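Home | Shop | Builds | Spares | Contact
Search the shop... Go

Wultero Two-Finger Gripper Kit

Print this page | E-mail to a friend

We love this little gripper! The Wultero kit bolts onto most small hobby arms and gives you two tapered fingers that close on a straight line, so the tips meet squarely on screws, beads and other fiddly bits. Bảo Âu drew the first set in May for his own bench arm at the Brostham shared workshop, and we've been cutting and filing new versions ever since. 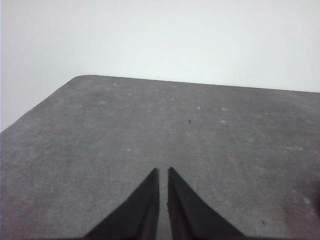 Black fingers, slightly open, over the gray tabletop.

In the bag you get two fingers, the slide, one servo, 6 screws and a printed wiring sheet. Set aside an evening for the build - the slide needs patience, and a drop of light oil helps a lot. Run the fingers open and shut 40 times with nothing in them before you try a real pick.

Akua Antwi has hers sorting resistors at home and swears by going slow on the close. She has also written up her servo settings, and we'll happily send them along with your order (just ask in the notes box).

Spare fingers come in packs of 4. Longer ones are on the bench now and they're looking great - write to Arnaldo Teixeira if you want to try a pair early.

Print | E-mail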